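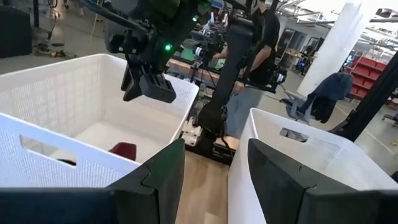
White laundry baskets on the wood-look floor, one with a small dark red item left in the bottom.

Laundry and Sorting Hall, Fidbridge

The Plasarley site in Fidbridge opened its doors to visitors for an afternoon in June. I went mostly to see how a mid-size laundry keeps track of other people's clothes. Admission was free, and the parking lot behind the building was full by 1 p.m., so I left the car on the street.

The tour starts at the intake counter. Bags come in from hotels, two nursing homes and a walk-in shop in town. Each bag gets a paper tag and is weighed. According to the board by the door, the site handled 1,413 bags the month before, and a normal day brings in around 84. The guide said the nursing home bags take longest, as every piece has a name label that has to be read.

After weighing, things go to the sorting room. I spent more time in this part than in any other. The baskets are white plastic with rows of small holes in the walls and a rounded opening at each end to hold them by. They weigh very little when empty. The holes let air through, and you can tell from the side whether a basket has something in it, though small things are easy to miss. A sock or a washcloth lying flat on the bottom is the usual problem, and the staff check every basket before it goes back on the stack.

Darks and reds are pulled first. Whites go last, after a second look. One stray red piece can turn a whole load pink, and there was a pillowcase pinned to the wall to prove it — a fairly strong pink, too.

The washers were made by Taşdemir and are loaded from one side and emptied from the other. It was loud in there and we didn't stay long. The dryers are in the next room, along with a folding table that runs the length of the wall. Visitors could try folding a fitted sheet. Mine had to be done again.

The shop at the exit sold the same type of basket, plus mesh bags and stain soap from Jakau. I bought a bar of the soap and have used it on one collar so far, with fair results.

The whole visit takes a little over an hour. Wear flat shoes, and skip the coffee in the lobby. Strollers are fine as far as the sorting room, but the washer room has a step at the door and no ramp.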